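Teaching a Gripper by Hand: Tips From My Workbench

I've been showing household jobs to a robot by hand since August, and I love it more than any hobby I've picked up in years! You hold the gripper, you do the job yourself with it, and the recording goes off to train the arm. I had a lot of bad recordings before I had good ones, so these are the habits that stuck. Most of them cost nothing and several of them are really just good workshop manners.

Clear the table first, then clear it again

Start with a plain surface. Mine is white, and I wipe it before each batch. Crumbs, pencil marks and old tape all end up in the recording, and the arm may well decide a crumb matters. I learned this with a set of 48 demos that all had the same coffee ring in them (moved the table, and the arm went hunting for its coffee ring).

Use a barely damp cloth and give the table time to dry. If you have to use cleaner, go easy on it. Shiny streaks are worse than dust.

Begin open, and begin empty

Every demo of mine starts with the fingers wide apart and nothing between them. Hold still for a slow breath, then go. It feels silly the first few times, especially if someone is watching from the kitchen door, but a clean start makes trimming so much easier later. Do the same at the end: let go, back off, open wide, breathe.

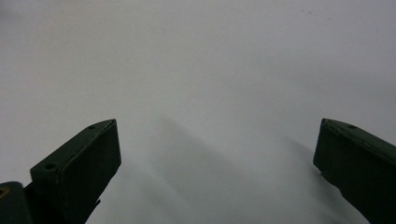 Speed is the next thing to get right. Go at the pace you'd use to carry a full cup of soup. My early demos were far too fast, because I know how to pick up a sponge and I just grabbed it. The arm copied the grab and knocked the sponge onto the floor, over and over, very faithfully. Slow hands, and no little jerks at the moment the fingers close.

Watch your lamp

Shadows move when you do, and you'll be leaning over the table without noticing. A soft light from high up is kinder than a desk lamp at elbow height. I hung a sheet of baking parchment in front of my shop light, well away from the bulb, and it took the hard edges right off. If you work near a window, try to finish a batch in one go. I like 2 p.m. on an overcast day, and I'm aware that makes me sound like a portrait painter.

Put the object where it's awkward

Easy reaches are fun and they teach very little. Once you have a few with the object right in front of you, push it out to the far side of the table. Then to the left, then somewhere you'd never leave it. Turn it a bit each time. Severin Lüthi, who got me into this through the Stamlow hobby group, rolls a die to choose his spots, and I've started doing it too. Great fun with kids!

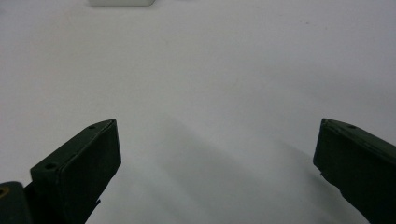 Fingers open, with a long stretch of white between them and the object.

Don't fix your mistakes halfway

If you fumble, stop and throw the take out. I used to wiggle the gripper around until the thing was finally held, and then keep the recording out of stubbornness. Showing a recovery on purpose is a fine idea, but do those as their own batch and label them that way. Mixed in by accident they made my arm dither like a person choosing a melon.

Look after the fingers

Check the screws before you start. Mine work loose after 200 or so closes, and a finger that has shifted even a hair will spoil the match with the arm. A drop of the weak kind of thread locker helps, the stuff you can still undo with a hand driver. Brush off the inner faces with an old toothbrush, and keep oil far away from anything that has to grip.

If you remote-control the arm instead

Same rules, more patience. There's a small delay between your hand and the arm, so make one move, let it catch up, then make the next. Sit where you can see the fingertips straight on. I stood for the first month and my shoulders have opinions about it. A kitchen stool and a cushion fixed that.

Keep a scrap of paper going

I write down the job, the light and how many takes I kept. A pencil and the back of an envelope will do. Without it you'll come back after supper and have no idea which folder was the sponge and which was the spoon.

And take breaks! I stop after 14 takes, put the kettle on, and shake my wrist out. Past that point my hands get lazy and start cutting corners on the way down to the table, and I can spot those takes straight away when I play them back. Next up for me is folding a dish towel, which Severin says will take 800 tries. I've already ironed the towel.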